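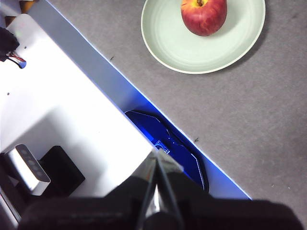 About Nyanda

Hi, and welcome! I'm Youssra Belkadi, and I started Nyanda out of my garage with a secondhand microscope, a stack of petri dishes and a very patient landlord. We're a small wildlife health lab and field school, and what we mostly care about is bats. Bats and the fungi, mites, viruses and general bad luck that they run into.

People usually find this page after they've found a bat, so let me get that part out of the way first. If you have a bat on your porch or in your curtains right now, please don't pick it up with bare hands. Put a box over it, slide some cardboard underneath, keep kids and pets in another room and call your local wildlife rehabber. If anybody has been bitten or scratched, or woke up with the bat in the bedroom, call your doctor or health department before you call us. Then come back and read the rest of this, we'll still be here.

How we got going

I trained as a plain old mycologist, which means I spent years growing fungi on purpose. Mushrooms, molds, the pink stuff in your shower. Then a friend dragged me along on a winter cave survey and I saw what white-nose syndrome does to a colony. If you've never heard of it, it's a fungal disease that grows on bats while they hibernate. It irritates them and wakes them up over and over, and every time they wake they burn fat they were supposed to live on until spring. There are no bugs to eat in the middle of winter, so a lot of them starve. I went home, couldn't stop thinking about it and started writing emails to anyone who'd answer.

The one who answered was Brian Waweru. He'd been doing acoustic surveys on his own for years, driving back roads at night with a detector out the window, and he had boxes and boxes of recordings that he'd never had time to go through. We worked out of my garage that whole first year (it smelled like yeast and wet boots) and then moved to the old feed store on Grendard Road, where we still are. The sign out front says FEED AND SEED. We like it and we're keeping it.

Who's here now

There are 4 of us on staff.

I run the lab side. Swabs come in, I culture what's on them and run the tests, and I write the reports. I also answer most of the email, so if you got a reply at midnight with too many exclamation marks in it, sorry, that was me!

Brian does the field surveys and looks after the recordings. The library is up to 3000 sorted call files now, and he can tell you where he was parked for nearly all of them.

Zawadi Tanui teaches. She was a middle school science teacher before she came to us and she built our whole fall program, the one where students learn to read a call graph and go out on an emergence count at dusk. She's also the reason our handouts finally make sense.

Yolandi Baloyi handles permits, cave access and landowners. That sounds dry until you learn how many of the hibernation sites in our area are on private land. She has sat at an awful lot of kitchen tables.

Trí Vi isn't staff but comes in every October to help us get the gear cleaned and tagged before the winter surveys, and I'd be lost otherwise.

What we do, more or less

Winter is counting and swabbing. We visit 11 sites and we go in once each, quietly, because disturbing hibernating bats costs them energy too. Everything that goes underground gets decontaminated before and after, down to the bootlaces. The fungus spreads mainly from bat to bat but people can carry spores from one cave to the next, and we are very boring about this. If you come out with us you will be handed a scrub brush.

Summer is for roosts. We check maternity colonies in barns and attics, hang bat houses for people who'd like the bats out of the attic but still in the neighborhood, and run the acoustic routes. The Hernar mine count is the big one. Our best evening there was 1729 bats out of a single entrance, which Brian will bring up if you give him even a small opening.

We also run Fledano, our loaner program. You borrow a detector for two weeks, walk it around your yard or your school and send back the card. Most folks are amazed by how much is flying over their heads, and a few have gotten us records from places we'd never have thought to look. There's a waiting list in summer, so ask early.

What we don't do: rabies testing, pest control or house calls to remove bats. Yolandi keeps a list of people who do exclusions properly and at the right time of year, when there are no pups stuck inside, and she's happy to share it.

Visiting

You're welcome to stop by the feed store, but email first, since we're often out in the field. Parking is around back by the loading dock. School groups go through Zawadi, and she'd like a month's notice if you can manage it. The lab itself is closed to visitors, though there's a window you can look through and wave.

Page last updated 22/02/2019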